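I sell tabletops. Well, tabletops and the legs to go under them, but the tops are what people write to me about, and the one they write about most is the Holter. So I finally sat down and gave it a proper page!

The Holter is a long-board top in a light, blond wood. I make it in my shop in Grokville, and I've been making it long enough that I can tell you what it's good at and where it'll annoy you.

## What it looks like in a room

Pale. Really pale, and calmer than most people expect from a photo of a single board. The boards run long and the grain is faint, just thin lines, so you don't get those big swirls fighting with whatever you put on top. I had a dark walnut table for years and every crumb on it shouted at me. On this one a cream or soft green plate sits there quietly and looks nice (I'm a plate person, sorry).

It also takes shadows well, which sounds like a silly thing to say about a table until you've eaten under a bright ceiling light. You get soft gray shapes across the wood and that's it. And if your floor is dark, a charcoal carpet for instance, the edge of the top stands out beautifully against it.

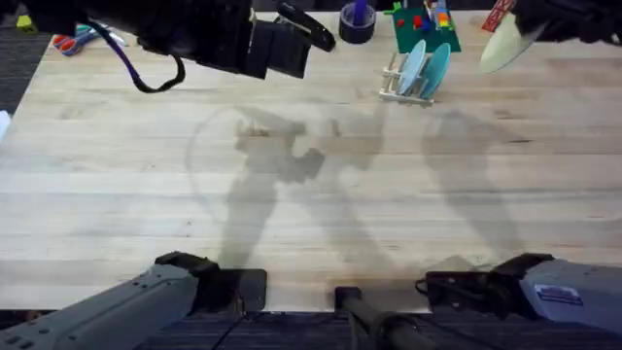 ## Finish and care

Every Holter leaves me with 2 coats of Yensuk hard oil, the matte one. I tried the satin and sent it back. Matte keeps the wood light, and you can touch up one spot without redoing the whole top.

Wipe it with a damp cloth, then a dry one. Skip the spray cleaners. Once a year (I do mine in April, windows open) rub in a thin coat of oil, leave it 45 minutes, and buff off whatever's left. Rings from cups mostly come out with a fine pad and a dab of oil. Deep scratches don't, and I'd rather you knew that before ordering.

## Legs

The top comes bare underneath, so you can use your own legs. If you'd like mine, the Grikow frame is the one I'd pick: black steel, bolts on from below, and it comes with a hex key so you don't have to go hunting for one. Put a blanket down before you flip the top over. Please!

## Ordering

I build these in small batches and the wait is normally 10 weeks. Pickup in Grokville is free, and delivery depends on how many stairs you've got. Send me your room measurements with the order and I'll tell you if I think you've gone too big.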